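Rakix, 로봇 그리퍼 비교 시험 서비스 시작
한 대의 로봇 팔에서 같은 물체, 같은 순서로 비교… 시험 기록은 고객에게 그대로 제공 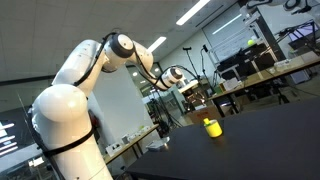 Rakix 시험실의 흰색 로봇 팔과 검은 테이블 위의 노란색 원통형 컵.

[Lasbridge, 4월] 로봇 부품 평가 회사 Rakix는 그리퍼와 제어기를 같은 조건에서 비교하는 시험 서비스를 4월부터 시작한다고 밝혔다. 서비스는 Lasbridge에 있는 Rakix 시험실에서 진행되며, 그리퍼를 새로 구입하거나 교체하려고 하는 제조 회사와 연구실을 대상으로 한다.

그리퍼를 선택하는 회사는 보통 제조사의 자료를 먼저 읽는다. 그러나 자료마다 시험한 물체가 다르고, 팔의 속도와 접근 각도도 다르게 적혀 있는 경우가 많다. Rakix는 이 문제를 줄이기 위하여 팔과 물체, 동작 순서를 고정하고 그리퍼만 바꾸는 방법을 사용한다. 제어기를 비교할 때에는 반대로 그리퍼를 고정하고 제어기만 바꾼다.

서비스를 준비하는 동안 Rakix는 소형 그리퍼 네 종류를 가지고 예비 시험을 하였다. 시험에는 컵, 공, 작은 상자와 같이 모양이 서로 다른 물체가 사용되었다. 그리퍼 한 종류마다 집기 동작을 300회 반복하였고, 동작마다 잡은 위치, 걸린 시간, 미끄러짐의 유무를 기록하였다. 물체를 들고 50밀리미터 높이에서 정지한 후 다시 내려놓는 것까지를 한 번의 동작으로 계산하였다.

예비 시험에서 네 종류의 차이는 원통형 물체를 옆에서 잡을 때 가장 크게 나타났다. 위에서 잡을 때에는 차이가 작았다. Rakix는 이 결과에 따라 정식 시험에 옆 방향 접근을 기본 항목으로 포함하였다. 예비 시험에 사용한 제품의 이름은 공개하지 않는다.

Rakix의 시험 책임자 Areeba Rizvi는 "고객이 가장 많이 질문하시는 것은 어느 제품이 제일 좋은가 하는 것입니다. 저희는 그 질문에 바로 대답을 드리지 않고, 먼저 어떤 물체를 어느 방향에서 잡으시는지 여쭈어봅니다. 순위표보다 고객의 물체로 시험한 기록이 더 도움이 된다고 생각합니다."라고 말하였다.

시험 계획을 함께 만든 곳은 제어 소프트웨어 회사 Beltenix이다. Beltenix는 동작 순서를 저장하고 다시 실행하는 프로그램을 제공하였으며, 이 프로그램으로 하루에 최대 220회의 동작을 기록할 수 있다. Beltenix의 기술 담당 Murdo Innes는 "그리퍼를 교체하면 무게와 길이가 달라지기 때문에 팔의 설정도 다시 맞추어야 합니다. 이 과정을 사람마다 다르게 하면 비교의 의미가 없어집니다. 그래서 설정 순서를 문서로 만들고, 시험 보고서에도 함께 넣기로 하였습니다."라고 설명하였다.

서비스는 기본 시험과 맞춤 시험으로 나누어진다. 기본 시험은 Rakix가 준비한 물체를 사용하며 그리퍼를 세 종류까지 비교한다. 맞춤 시험은 고객이 보낸 물체를 사용하고, 카메라의 위치와 조명 조건도 협의할 수 있다. 두 시험 모두 실패한 동작을 포함한 전체 기록과 영상을 고객에게 전달한다. 시험용 그리퍼는 고객이 직접 보내거나 Rakix가 보유한 제품 중에서 선택할 수 있다.

첫 번째 고객은 포장 설비 회사 Dunbar이다. Dunbar는 뚜껑이 있는 용기를 옮기는 공정에 사용할 그리퍼를 찾고 있으며, 맞춤 시험을 신청하였다. 시험 결과의 공개 여부는 Dunbar가 결정한다.

신청은 Rakix 홈페이지의 시험 문의 페이지에서 받는다. 신청할 때에는 물체의 크기와 무게, 사용 중인 로봇 팔의 종류를 적어야 한다. 시험실 방문은 오전 10시부터 가능하며 미리 예약이 필요하다.

Rakix 소개
Rakix는 Lasbridge에 위치한 로봇 부품 평가 회사로서 그리퍼, 제어기, 카메라의 시험과 보고서 작성을 하고 있다.

보도 문의: Rakix 홍보 담당, 내선 353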